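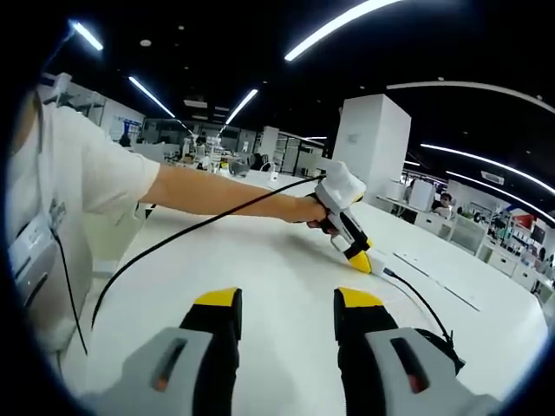
**Scoring for the staff choir contest at Greltcombe**

**kestrel_row**
The rules sheet for the May interdepartmental choir contest is out. Each group sings 2 pieces before 3 judges, and 90 points is the maximum per judge. Ties go to the higher score on the set piece. Has anyone checked this against last year's sheet?

**mdunn44**
Last year the tie went to the head judge's total. Registry lost second place to the Library that way and filed a complaint. Chin-lung Fu rewrote the clause afterward.

**kestrel_row**
Then the new clause has a gap. If the set piece scores are also equal, no further step is listed.

**pusville_alto**
Shared placing. The Pusville campus has done it for years.

**mdunn44**
Disagree. The Melnychuk Cup is one trophy and the sheet says it is held by a single department. Shared first place conflicts with that line.

**pusville_alto**
The cup can spend six months in each office. Nothing in the sheet forbids that.

**kestrel_row**
"Held by a single department" forbids it. I'd add a second tiebreak on diction and leave the rest alone.

**oboe_spare**
Separate question: is Simier Hall confirmed? The sheet lists it, but the room calendar still shows it as open.

**mdunn44**
Confirmed by email this morning. The calendar lags. I've sent the tiebreak question to Fu and will post the reply.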